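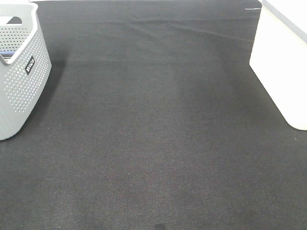

I'd been told to take my shoes off before I went in, which is how I came to do this whole interview in odd socks. Fadime Karaca didn't mind. She was in slippers herself, the felt kind, and she'd already put the kettle on.

Fadime writes the house rules for Dradik, a small outfit that works on robots for tidying up at home. When I say house rules I mean it literally. There's a document called the House Rules, it has 23 of them, and everybody who sets up a practice room or works in one has to follow every single one. She wrote the first version on a train. Her colleague Berkay Duman, who joined us halfway through my first biscuit, has been trying to get it shortened ever since.

"He wants it on one side of paper," she said. "I keep telling him he can have it on one side of paper when people stop leaving things on the floor."

So I asked about the floor first, as it seemed to be a sore point.

"It's rule one," she said. "Clear the floor before you start. It sounds so obvious that I was embarrassed to type it. But what does clear mean? You ask five people and they all give you a different answer. One of them thinks a bit of fluff is fine. Another one has hoovered twice."

What does it mean, then? She had the wording off by heart. Nothing on the open part of the floor that isn't named on the day's sheet. Baskets, bins and furniture stay at the sides, and they get written down as well, along with whatever is inside them. If you find a mark or a stain you can't shift, you don't fight it, you write it down and carry on.

"That last bit was mine," said Berkay. "We had someone scrubbing for most of a morning over a spot the size of a lentil. I said, look, people have spots on their carpets. Put it on the sheet."

I wondered whether it wouldn't be better to have everything perfect (I was thinking of those gleaming labs you see on the telly, all white tiles and not a crumb anywhere). Both of them shook their heads at once, and I got a proper little lecture, a friendly one, about rugs.

"Rugs move," Fadime said. "That's what they do. You walk across one a few times and it ruckles up at the far end. Now, for you and me that's nothing. For something on small wheels it's a hill. So there are two ways to go about it. Either you tape the rug down and pretend the world is flat, or you leave it the way a rug would be in somebody's front room and you make a note. We leave it. Rule four."

There is a limit, mind. Rule four has a second half, which says that any fold you could catch your toe in gets smoothed out straight away, because people have to walk about in there too. Berkay said that was added after he went over with a tray of cups. He showed me the elbow.

Dark carpet gets a rule to itself. I hadn't thought about this at all, and I ended up finding it the most interesting part of the afternoon. Fadime explained that a dark floor is hard work if you're relying on cameras. A bin throws a shadow, the shadow goes nearly black, and now there's a shape on the floor that could be a thing or could be nothing. A grey sock on charcoal carpet is a nightmare, apparently. I looked down at my own feet and kept quiet.

"People's first idea is always to change the lights," she said. "Bring in another lamp, get rid of the shadow. And I say no, put the lamp down! Your nan hasn't got studio lighting. If the machine can't cope with a shadow next to a basket, I want to find that out now, with us standing there, and not in July when it's in someone's house."

So the rule is that you note which side the light is coming from, and you don't touch the blinds or the lamps once the session has started. If the sun comes out, the sun comes out.

I asked where all this came from. Was there some big official rulebook she'd copied? She laughed at that. There are proper safety standards for robots, she said, and Dradik has to meet the ones that apply to it, and she has no quarrel with any of them. But they're mostly concerned with people not getting hurt. They won't tell you whether to empty the washing basket before you begin.

"So we swapped notes," she said. "There's a group called Lurero that does a similar sort of thing, and I spent a few days with them in Bragança. They had a lovely system of cards. Every object has a card, and the card goes on a hook when the object is in the room. I came home and copied it shamelessly."

"She did ask them," said Berkay.

"I asked them after."

At last count there were 111 cards on the hooks in the corridor. I had a good nose through them while she took a phone call. Slipper, left. Slipper, right. Tea towel, striped. Remote control, no batteries. One just said Wusum, and I had to ask. Wusum is the name of their own bit of software, the one that keeps the day's sheets, and somebody had made it a card for a laugh. Fadime hasn't taken it down, though she did tell me it's against rule nine.

I wanted to know what happens when someone breaks a rule. Does anybody get told off?

"No, no," she said. "You cross out the session and you say why. That's it. What I can't bear is somebody fixing it quietly. If you've left a pen on the carpet and you lean in and grab it halfway through, the sheet's now wrong, and whoever reads it next month will be scratching their head. Just stop. Say you left a pen. Start again."

Berkay told me the rule he finds hardest is the one about hands. When the machine is switched on and able to move, nobody reaches into its space, full stop, however slow it's going and however daft it looks. You press stop, you wait for the light, you say "clear" out loud and the other person says it back. Then you can go in.

"I feel silly every time," he said. "There's me, shouting 'clear' at someone a yard away. But the day I stop feeling silly and skip it is the day I get my fingers nipped."

There always are two people, by the way. That's rule two and it's the only one in capital letters. I asked if it ever gets bent, say on a Friday evening when everyone wants to get off home. Fadime gave me a look over her glasses and said that on a Friday evening they put the machine on charge and go home, then.

We moved on to things that belong to other people, as I'd been wondering about privacy. If you're practising with household bits and bobs, some of it must be personal? She was firm about this as well. Nothing with a name and address on it goes in the room. No post, no photos, no prescription boxes. They buy things second hand or bring in old stuff from home, and it gets checked over at the door. Labels from the shop can stay on, and she'd rather they did, as real baskets and tubs have labels all over them.

"People will peel them off, though," she said. "They can't help it. I do it too when I'm on the phone."

I liked that she admitted it. She's not a fierce person at all, and I'd say the pair of them have the sort of bickering friendship that keeps a place going. When I asked Berkay which rules he'd bin if he had his way, he had a list ready on his phone. He thinks three of them say the same thing about cables. She thinks they say different things about cables. I read all three and I'm afraid I'm with Berkay, though I didn't say so until I had my shoes back on.

Before I left I asked Fadime what she'd tell someone starting from scratch, a school club or a couple of students with a kit and a spare bedroom. She had a think, and topped up my tea while she did it.

"Write down what the room's like before you switch anything on," she said. "Do it every time, even if you only moved a bin. And get somebody else to read it and go and look. If they come back and say 'what about the thing in the basket?', then you've got your first rule."

The next version of the House Rules is due out after their Monday meeting. Berkay is hoping for 21. Fadime has already drafted a new one about slippers.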